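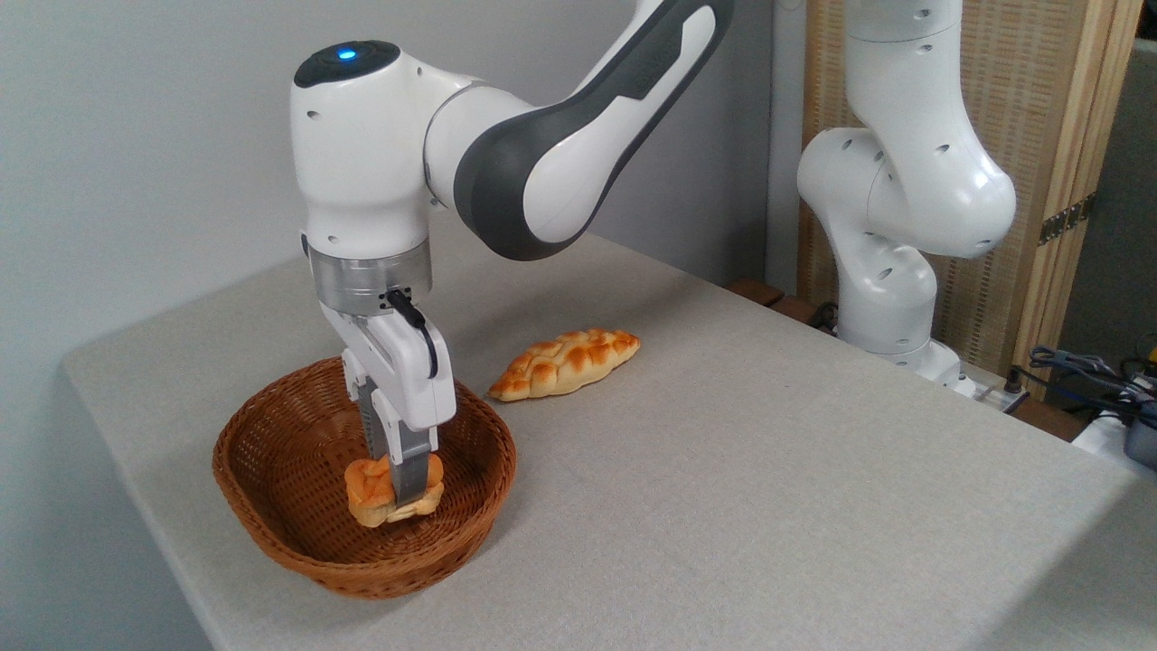

How does a robot know how hard to squeeze?

It has to be told, or it has to practice. A robot hand doesn't feel things the way your hand does, so people either give it a number for how tightly to close, or they let it try over and over until it gets the idea.

Filed under: Machines & Inventions > Kids' Corner

I found that out in June 2023, when I went to the open day at Plavetti. They build and teach robot arms there, and one day a year they unlock the doors and let anybody come in and ask nosy questions. I asked a lot of nosy questions!

My favorite table was the one with the bread. One arm had a job that sounds like the easiest chore in your whole house: put the bread in the basket. You could do it while thinking about something else. The arm can't think about something else. First it has to find the roll, then get its two gray fingers on either side, then close them, then lift, then find the basket, then go down into it without bumping the rim, and only then let go. That's a lot of steps for one little roll.

And bread is tricky stuff. A wooden block stays the same shape when you grab it, but a roll squishes. If you look closely at the fingers holding it, you can see the bread puffing out on both sides. (Try it with a roll at lunch. Use one finger and your thumb and pinch it right in the middle.) Squeeze too little and it drops. Squeeze too much and you have a pancake.

The longer loaf is another puzzle. It's pointy at the ends and lies at a slant, so the arm can't just come straight down the same way it did before. It has to turn its wrist first. I turned my own wrist while I was standing there and felt a bit silly, but it helped me understand.

The arms at Plavetti all have names. The bread one is called Ko. The people who teach Ko told me it had practiced the basket job 400 times before we visitors showed up, and that they started back in January with a sponge, which is squishy like bread but doesn't leave crumbs. I asked if Ko gets bored. It doesn't. It doesn't get proud either, which I think is kind of a shame after almost 700 tries at everything put together.

Some words I learned:

Gripper: the robot's hand. Ko's has 2 fingers, and that's plenty for a roll.

Joint: a place where the arm bends, like your elbow.

Zakham: this one isn't a real robot word! It's the name of the program Plavetti uses to tell Ko what to do. I wrote it down because I liked the sound.

If your family goes to an open day, get there early and stand near the front. Ask what the robot finds hard. I asked that at every table, and the answers were way better than when I asked what it was good at. At the bread table the answer was "seeds." They roll off.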